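Juntas entre painéis lisos: limpeza, verificação e fecho

Allia — Manual de manutenção interior, ficha 8
Revisão: 20/3/21
Autor: Valdemar Ravn

Âmbito

Esta ficha aplica-se a superfícies planas de cor clara compostas por painéis contíguos, com juntas à vista de pequena largura. Abrange frentes, tampos e revestimentos verticais. Não abrange juntas estruturais, juntas de dilatação em pavimento nem painéis com vedante contínuo de fábrica, para os quais se deve consultar a ficha do fabricante.

Material necessário

Pano de microfibra branco, sem costura na orla (dois, no mínimo)
Pincel de cerdas macias, de ponta chata
Detergente neutro
Água desmineralizada
Apalpa-folgas de lâminas
Fita de máscara de baixa aderência
Lanterna de mão
Espátula de plástico
Selante Prisum, na cor do painel (só se houver lugar a fecho)

Não usar esfregões abrasivos, lixívia nem produtos com amoníaco. Em acabamentos claros, o brilho irregular deixado por um abrasivo não se recupera com polimento doméstico.

1. Inspeção com luz rasante

Apagar a iluminação de teto e encostar a lanterna à superfície, com o feixe quase paralelo ao plano. Percorrer cada junta de uma ponta à outra. Um desnível entre painéis produz uma sombra só de um dos lados da linha; uma junta apenas suja não produz sombra, produz uma linha mais escura de largura constante. Convém não confundir as duas situações, porque o tratamento é diferente.

Repetir com a lanterna do lado oposto. Se a sombra mudar de lado, o desnível é real. Se desaparecer, trata-se em geral de resíduo acumulado na aresta.

2. Registo das folgas

Introduzir o apalpa-folgas sem forçar, em três pontos por junta: junto a cada extremidade e a meio. Anotar os valores numa tabela, com a identificação do painel à esquerda e do painel à direita. A folga deve manter-se igual nos três pontos. Uma folga que abre progressivamente para uma das pontas indica painel fora de esquadria e remete para a afinação dos apoios, tratada na ficha seguinte.

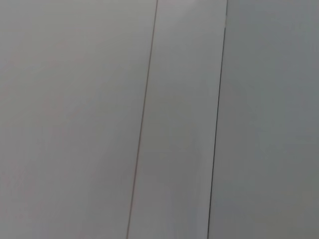
As variações de tom no próprio painel registam-se em separado. Em cinzentos claros é frequente a superfície parecer mais quente ou mais fria consoante a luz que recebe, e uma diferença ligeira entre painéis vizinhos não é motivo de substituição. Para despistar, colocar um cartão branco sobre a zona e comparar com o mesmo cartão noutro painel. Se o tom do cartão também variar, a causa é a iluminação.

3. Limpeza da junta

Passar primeiro o pincel seco ao longo da linha, sempre no mesmo sentido. Aspirar o pó solto. Humedecer o pano na solução de detergente, torcer bem e dobrar sobre a aresta da espátula de plástico. Percorrer a junta uma única vez por cada face limpa do pano.

Enxaguar com o segundo pano e água desmineralizada. Secar de imediato. Não pulverizar diretamente sobre a junta — o líquido entra por capilaridade e pode ficar retido atrás do painel.

Aguardar 20 minutos antes de repetir a inspeção do ponto 1.

4. Fecho (facultativo)

Só se procede ao fecho quando a folga é regular e o local está sujeito a salpicos. Aplicar fita de máscara nos dois lados, deixando livre apenas a largura da junta. Depositar o selante num cordão contínuo, alisar com a espátula numa só passagem e retirar a fita com o produto ainda fresco, puxando em ângulo para fora da linha.

Respeitar o tempo de cura indicado na embalagem. Durante esse período não limpar nem encostar objetos.

5. Periodicidade

Superfícies horizontais: limpeza de juntas mensal.
Superfícies verticais: trimestral.
Medição de folgas: anual, de preferência em junho, e sempre após desmontagem de um painel.

As tabelas preenchidas arquivam-se com a ficha do compartimento. Para painéis Cestuser, anexar também a referência do lote, inscrita na guia de entrega.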